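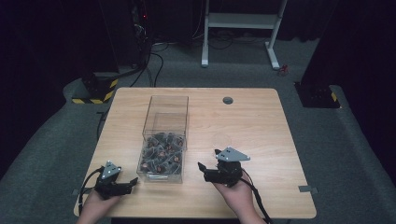 **From:** Hằng Ninh
**To:** the Gratmont list (handheld demonstrations)
**Date:** November 2024
**Subject:** Re: Picking from a heap: does the order of the demos matter?

Hello all,

Sorry to have taken so long over this. I wanted to have the second set of runs finished before I answered, and then of course the second set raised a question of its own, and so it goes. Let me quote the part of the Ternthorpe message I'm replying to, so that those who joined recently can follow along.

> We trained on your clear-box demonstrations as they came, shuffled, and the policy
> does well while the box is fairly full. Once it gets down to the last few pieces it
> dithers. It hovers, goes in, comes out again and hovers some more. Have you tried
> feeding it the demos in order, full box first and nearly empty box last? And do you
> think the see-through walls are to blame? Our depth readings near the walls are
> dreadful.
>
> Also, is it really worth using both hands for this? One of our students says she
> could do the whole thing with the right gripper and save herself a sore wrist.

Taking the easy one first: yes, we have tried ordering them, and I'm afraid it made next to no difference. We trained 6 policies in the end, three with the demos in order and three shuffled, all from the same recordings, and you could not have told them apart by watching. I had rather hoped for something there, as Cù (our name for the training code, for anybody new) had a nice tidy option for it that I'd spent a good part of April writing. Never mind! It's still in there if you want it.

What did help was much duller. When we went back through the recordings we found that nearly all of them stopped when the person holding the grippers got tired or bored, and that was nearly always well before the box was empty. Only 7 sessions in the whole lot went down to the bottom. So the policy had hardly ever seen a nearly empty box, and I think your dithering is simply that. We recorded 19 more sessions, each one starting with just a thin layer of pieces, and retrained on the lot. The hovering has mostly gone. "Mostly" is doing some work in that sentence — it still gets into a muddle if a piece is lying flat in a corner, and so, to be fair, do I.

On the clear walls, I'm less sure than I was. We don't use depth at all for this task, only the colour pictures and the tracked position of each gripper, so your dreadful readings wouldn't show up in our results one way or the other. Highlights along the edges of the box do seem to draw the policy off now and again. Holtham suggested lining the inside with matt paper as a test, and we did that for 11 runs. It was better, though not by so much that I'd want to put it in a paper without doing a good many more. If anyone has an opaque box of a similar shape and an afternoon to spare, I would be very glad of the comparison.

Now, two hands. Your student is quite right that the picking can be done with one, and I have every sympathy about the wrist. My reason for keeping both is that the left gripper does more than it appears to. People use it to steady the box without thinking, or to nudge the heap over so that a buried piece comes up the right way for the other hand. In the one-handed recordings we made, people got round this by stirring, and the policy learnt to stir with great enthusiasm and pick up very little. I'd suggest shorter sessions and a cushion to rest the forearm on between them.

One practical point for anybody recording at home, as it were. Do check that both cables have plenty of slack before you begin. A tight cable makes you turn your wrist early, and you don't notice you are doing it, but the policy certainly does. We threw away almost 6 sessions over that (the last was half usable), and I was cross with myself for not spotting it sooner.

The new recordings are in the usual shared folder under "thin layer", with my notes on which ones I'd leave out. Please tell me if any of them won't open, and do let me know how the retraining goes at your end.

With very best wishes,

Hằng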